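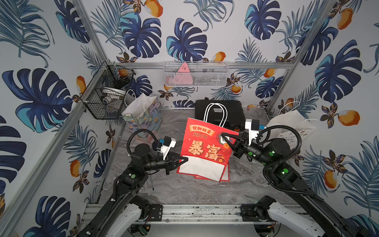
Plerberg asked last week whether the packing bench still needs people at all, and I didn't have a good reply, so I'm putting it to the rest of you.

We run a small gift shop with a packing room behind it. Two arms now do part of the gift bag work, and I love it! Before that we did every bag by hand, up to 500 on a busy day, and by January everyone's wrists were sore. Now I'm planning rotas and I'm stuck. Do you keep the same people on the bench with new tasks, or move them to other jobs? And how did your team take it?

**Hindura**, 25 Oct 2021

---

**Degefa**

Keep them on the bench, at least for the first season! We did 2,000 bags in our first month with arms and the packers were the ones who made it work. They knew which paper creases if you pinch it low down, and which handles tear. None of that was in the manual.

What changed for us:

- less lifting and folding, more checking and topping up
- one person looks after the cell for two hours, then swaps (longer than that and people drift off)
- ribbons, tags and anything awkward stayed with people

Mood was nervous for a fortnight, then really good. Two of ours now set up new bag sizes themselves and they're so proud of it - ask for that to go on the pay scale early, though, we left it far too late and it caused bad feeling.

---

**Ratia**

paper bags are a pain, boxes are easier. we moved ours to the shop floor and had to move half of them back before Christmas

---

**Plerberg**

Fair enough, I asked it too bluntly. We have 18 on the rota and I'd like to keep all of them. Degefa, was the two-hour swap your idea or the packers'? I can see ours wanting to pick their own slots, and I'd be happy to let them try it.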